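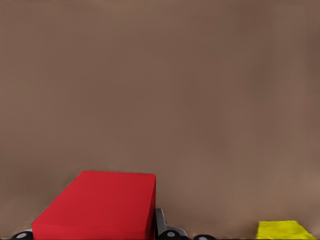

*Msimang*

## 4. Checking the gripper view in simulation

Applies to the Rendstead arm kit with the Asholm two-finger gripper, built at the Astwood shared workshop or at home. Revised March 2026.

Complete this section before connecting motor power. The arm stays unplugged throughout. Only the control board needs USB power, and only from step 7 on.

### 4.1 Load the test setup

1. Start the simulator and open the `pick_box` setup.
2. Set the control port to 1129. The same port is used later by the real board, so close any other program that is holding it.
3. Set the physics rate to 200 steps per second. Leave the camera rate at its default.
4. Switch to the gripper camera and press **Home**. Wait for the joint readout to stop changing.

> **Note:** If the view is black, the camera is attached to the base link. Open the link list, select the last link before the fingers, and attach it there.

### 4.2 Check the approach

5. Run `approach` at 80 percent speed. The move ends with the fingers open and the box between them.
6. Compare your view with the one at the start of this section. The red box should enter from the bottom, left of center, with gripper parts on both sides of it. The flat yellow object should be at the lower right, well clear of the box. Most of the view is bare brown surface, and the surface color has no effect on the test.
 - Box missing: camera pitch is too high. Lower it one step at a time and repeat `approach`.
 - Yellow object on the left: the camera is mirrored. Clear **Flip X** in the camera settings.
 - Finger passing through the box: the finger offset is wrong. Go back to section 3 and enter the measured value.

> **Caution:** Do not correct a bad view by moving the box in the setup file. The error will still be there on the real arm, and the finger will come down on top of the part.

### 4.3 Close and lift

7. Connect the control board by USB. Confirm that the motor supply is switched off at the wall.
8. Run `close`. Both fingers should reach the box in the same move. If one arrives early and pushes the box sideways, adjust the box center value under **Targets**, save, and start again from step 5.
9. Run `lift`, then `lower`, then `open`.
10. Repeat steps 5 to 9 until you have 3 clean runs in a row. A run in which the yellow object moves does not count.
11. Save the settings as `gripper_view` and copy the file to the board.

> **Note:** The simulated fingers do not flex. Printed fingers do, and the grip force set here will be too low for most of them. Leave the value alone for now. It is set on the real arm in section 5.

### 4.4 Before you leave the bench

- Unplug the USB cable from the board end.
- Write the finger offset and camera pitch on the build sheet.
- On shared computers at Astwood, log out of the simulator. An open session keeps the port locked for the next user.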